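Rungnapa Meesuk has folded clothes for a living for 19 years, the first part of that in the laundry of the Rosenthal hotel and the rest at the Vestden clothing exchange. She works standing up, at a wooden table, and she was working when we started talking.

"I don't like sitting for this," she said. "You need your shoulders."

The exchange takes in used work clothes, checks them, folds them and passes them on to people who are starting jobs. Most of it is shirts, scrub tops, plain trousers and light jackets. Last week 116 pieces came in, a normal number for November. June is heavier, when people clear out closets before they move.

I asked her about the table first. She picked it herself from a secondhand dealer in Cisska and paid 85 dollars for it. The exchange had been using a plastic folding table before that, and dark cloth slid around on it. Wood holds the cloth a little, she said, and a dark shirt is easy to see against it. She wipes it down every morning and doesn't use polish.

"Polish gets on the clothes. Then you have to wash them again." 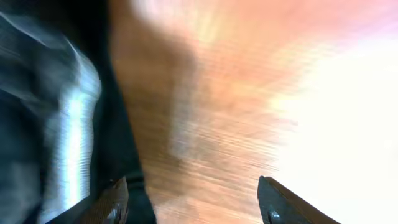
*Warm brown wood and something dark, close up.*

New people at the exchange usually want to learn folding right away. Meesuk starts them on checking. A piece gets looked at along the hems, then under the arms, then at the pockets and buttons. Anything with an open seam goes in the mending pile.

"A stitch line tells you how the shirt was treated," she said. "If the stitching is pulling in one place, somebody was always grabbing it there. So I look along the edge before I look at the front."

She runs the edge between her thumb and finger as she does it. Colored cotton blends get the same check as the black and white things, though she said people tend to rush the colored ones. They look fine from a distance and the wear is harder to spot.

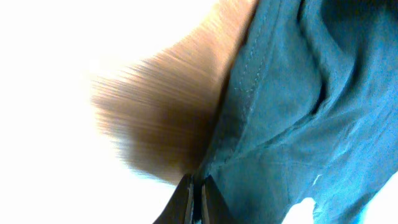
Desmond Villanueva would skip half of that. In his opinion a used work shirt is going to be worn hard anyway, and a loose thread at the hem can be fixed by whoever takes it home. He would sooner see the shelves filled by noon.

Meesuk has heard this before. "He's right that we're slow. But a person wears this on their first day. I'd want it checked."

The two of them have settled on a rule. Shirts and jackets get the full check, and aprons and undershirts get a quick look.

I asked what gives people the most trouble. She said black clothes, for two reasons. Lint shows, and the seams don't, so it's hard to find the place where the fold should go. Her answer is to hold the piece by both ends and pull it straight before it goes down on the table. She doesn't yank it. Once the cloth is straight, the side seam lines up more or less by itself, and the first fold can follow it.

"If you put it down crumpled and try to fix it with your palms, you'll be there all day," she said.
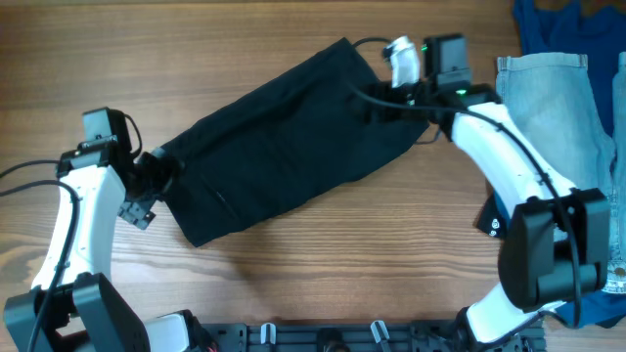

## Folding for the shelf

The shelves are narrow, a set of Hirex units that came with the building, and everything is folded to fit them. Trousers go leg over leg, then in thirds. Shirts go face down, sleeves back, then up from the hem. Meesuk stacks them with the folded edge facing out so people can lift one without dragging the rest down.

No stack goes above 10 pieces. It used to be higher – the stacks leaned and the bottom shirts came out with hard creases.

She has tried folding boards and gave them up. "They're good if every shirt is the same size. Ours aren't."

Her own clothes at home, she told me, are mostly on hangers.
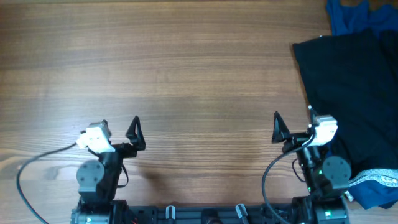
**Vestden Clothing Exchange | Sorting and Folding Team**

The team takes drop-offs at the side door on weekday mornings. Clothes should be washed and dry, with the pockets emptied. Zippers should be closed. Meesuk asked me to add that belts can stay in the loops, but safety pins need to come out.

She would also like more trousers in short lengths. They go first every week, and she usually has to send somebody away without a pair.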